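Häufige Fragen zu unseren Kabelbündeln und Anschlusssätzen

Liebe Bastlerinnen und Bastler, in den letzten Jahren haben sich bei uns so viele Mails mit ähnlichen Fragen angesammelt, dass ich die wichtigsten endlich einmal gesammelt beantworte. Wer seine Frage nicht findet, schreibt mir bitte einfach, ich antworte gern (manchmal ein bisschen ausführlicher als nötig, das kennen die Stammkunden ja schon).
Myfanwy Foulkes, Werkstatt Grodik
Stand: 2021-04-24

Was ist der Unterschied zwischen den Sätzen Inside und Undside?

Inside ist für alles gedacht, was im Gehäuse bleibt, also kurze Wege, enge Ecken, wenig Bewegung. Die Litzen darin sind fein und sehr biegsam. Undside ist der Satz für Leitungen, die aus dem Gehäuse herausführen und auch mal angefasst oder gezogen werden, darum ist die Isolierung dort etwas dicker. Beide Sätze kommen in einem Beutel mit 55 Einzelstücken. Wer nur eine kleine Modellbahnplatine oder eine Türklingel verdrahten will, ist mit Inside gut bedient und hat danach noch reichlich übrig.

Welche Farbe nehme ich wofür?

Bei unseren Kleinspannungssätzen halten wir es so: Rot für Plus, Schwarz für Minus, und die übrigen Farben für Signale. Das ist eine Gewohnheit unter Bastlern und keine Garantie! Wenn Sie ein altes Gerät öffnen, verlassen Sie sich bitte nie allein auf die Farbe, sondern messen Sie nach. Ich habe schon Radios auf dem Tisch gehabt, in denen der Vorbesitzer offenbar genommen hat, was gerade in der Schublade lag.

Darf ich die Sätze auch für 230 Volt verwenden?

Nein, bitte nicht. Alle unsere Litzen sind ausschließlich für Kleinspannung vorgesehen. Arbeiten am Hausnetz gehören in die Hände einer Elektrofachkraft, und dort haben die Farben auch eine andere Bedeutung, Grün-Gelb zum Beispiel ist dem Schutzleiter vorbehalten.

Wie viel Isolierung soll ich abnehmen?

Für unsere Schraubklemmen reichen 4 Millimeter. Stellen Sie die Abisolierzange lieber eine Stufe zu weit als zu eng ein und ziehen Sie gerade ab, ohne zu drehen. Wenn beim Abziehen einzelne Drähtchen abreißen, war die Zange zu eng, dann schneiden Sie das Ende ab und fangen noch einmal von vorn an. Ein bisschen Reserve in der Länge ist deshalb immer eine gute Idee.

Warum sind manche Adern verdrillt und andere nicht?

Verdrillt wird ein Paar vor allem dann, wenn ein Signal darüber läuft, das empfindlich auf Störungen von außen reagiert. Beide Adern bekommen dann möglichst dasselbe ab, und die Störung hebt sich zum großen Teil wieder auf. Nebenbei findet man zusammengehörige Adern auch viel leichter wieder, was ich persönlich fast genauso schätze. 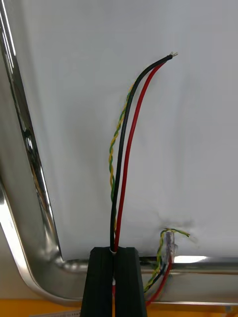

Wie bereite ich ein gemischtes Bündel am besten für den Anschluss vor?

Ein Bündel vorzubereiten braucht vor allem Ruhe und gutes Licht, und ich setze mich dafür am liebsten morgens hin, wenn das Telefon noch still ist. Legen Sie zuerst fest, welche Ader in welche Klemme soll, und kürzen Sie erst danach. Gleich lang müssen die Adern nämlich gar nicht sein: Hier reicht die schwarze am weitesten hinauf, die rote endet etwas darunter, und das grün-gelbe Paar hört schon früher auf. Fächern sich die blanken Kupferdrähtchen am Ende so auf wie bei der schwarzen Ader, drehen Sie sie vor dem Einstecken zwischen zwei Fingern sanft zusammen oder setzen eine Aderendhülse auf. Das verdrillte Paar öffnen Sie bitte nur so weit, wie es die Klemme verlangt.

Kann ich einzelne Farben nachbestellen?

Ja, sehr gern. Schreiben Sie uns die Farbe und den Namen des Satzes, und bei Klemmen aus der Reihe Lloyd bitte auch die Artikelnummer 476 dazu. Einzelfarben gibt es ab 2 Metern. Grün ist zurzeit leider knapp, die nächste Lieferung erwarten wir im Juni.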